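Getting Your Table Ready
Trestano table guide, written by Meinir Yorath

I'm doing this section before the leg adjusters one, even though the booklet that ships with the Trestano puts it last. I've set up two of these now, and with the first I went straight to the leveling feet and regretted it (more on that in the next section!).

1. Pull everything off the top, including the paper sleeve with the spare screws. Put the screws in a cup.

2. Wipe the whole surface with a damp cloth and one drop of dish soap. Go with long strokes from one short side to the other, then rinse the cloth and do it all again.

3. Dry it with a towel you don't mind getting grubby. Mine came up with a surprising amount of gray on it.

4. Get down low and look across the top toward a window or a lamp. Smears love to hide when you're standing right over them.

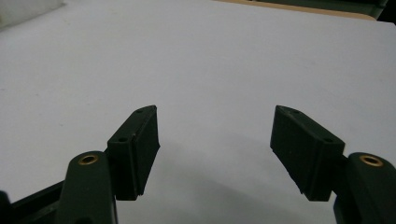
Issue 2, page 166

Pale gray-white with a matte finish is what I went for, and I still love it. Don't go chasing every faint speck with a scrubbing pad, though! I did that on a corner of my first table and rubbed up a shiny patch that I now keep a plant on.

5. Leave the top clear overnight before you put the Dafis mat down. I give it roughly 100 minutes if I'm in a hurry, but overnight is better.

Note: The mat goes smooth side up. The ribbed side grips the table.

Caution: No bleach, no scouring powder, no furniture polish. Polish makes a matte top look streaky, and it took me three rounds of dish soap to get it off.

Next section: leg adjusters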